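Gromodgate Kitchen Tasks - data card

Version 2
Maintained by the Utov project group
Status: in use, labels still being corrected

Summary

Gromodgate is a set of short manipulation recordings covering kitchen chores at benchtop scale. It was put together to answer a narrow question: which household jobs can a two-finger gripper policy finish without help, and which ones still need a person standing by. Appliance doors get the most coverage, as they look easy and fail often.

Contents

Each task folder holds up to 110 episodes. An episode contains wrist video, gripper width, estimated pose and a text label. The 4 task families are doors, drawers, cups and cloths. Microwave doors sit under doors/hinged, with opening and closing stored as separate tasks.

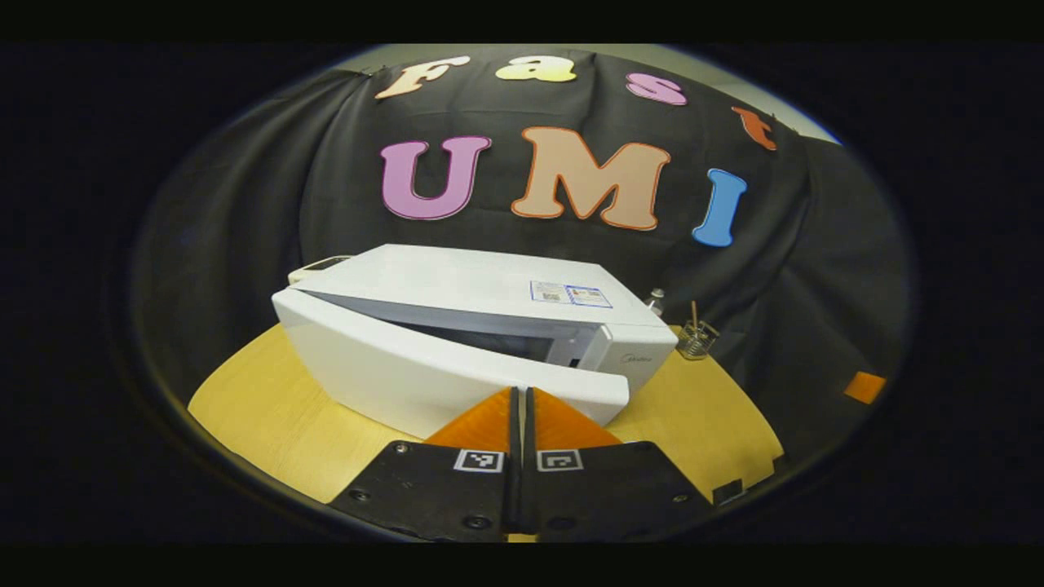
A door episode is labelled complete only if the door ends fully open or fully latched, according to the task name. Partial travel is labelled partial, even where a person would have called it good enough. Earlier releases merged the two labels and inflated the scores, so do not compare numbers across versions.

Known limits

Glossy white panels give poor pose estimates under side lighting. Affected episodes carry the flag pose_low - filter them out before training on contact.

Force is not recorded. A policy trained on this set has no direct measure of how hard it is pulling, and light appliances can slide on the table before the door moves. The Dafis baseline handles drawers reliably and hinged doors poorly, mostly for this reason.

Cloth folding is included for completeness. No policy we have tested is ready to do it unattended in a home.

Splits

Train is 80 per cent of episodes, with the remainder held out by appliance. Do not reshuffle. The Gutberg loader reads splits.txt and ignores folder order.

Changes

May - corrected the colour channel order in cups, renamed two drawer tasks, removed duplicate labels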